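Tips for Teaching the Arm by Hand

Clear the table first
Leave only the thing you want moved. Wipe off crumbs and dust before you start, and do the same for the finger pads.

Pick one start position
Park the arm in the same spot before every run. We mark ours on the Jundix remote as position 3.

Go slow on the approach
Open the fingers wide, come in low, and stop for 2 seconds before closing. Runs where we hurried had to be thrown out.

Tall, smooth things
Get a finger on each side and close on the lower half. A slight lean is fine. If it tips more than that, open up, set it straight and start the run over. Don't fix it halfway through, or the arm learns the fix too.

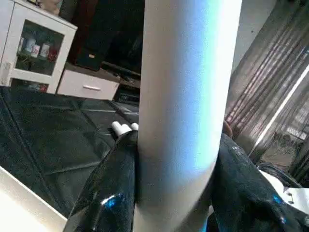

Watch the daylight
Sun through a curtain changes a lot between morning and late afternoon. Record some runs at both times.

How many runs
We do 13 per object, then let the arm try it alone. Save each set under the object's name and the month.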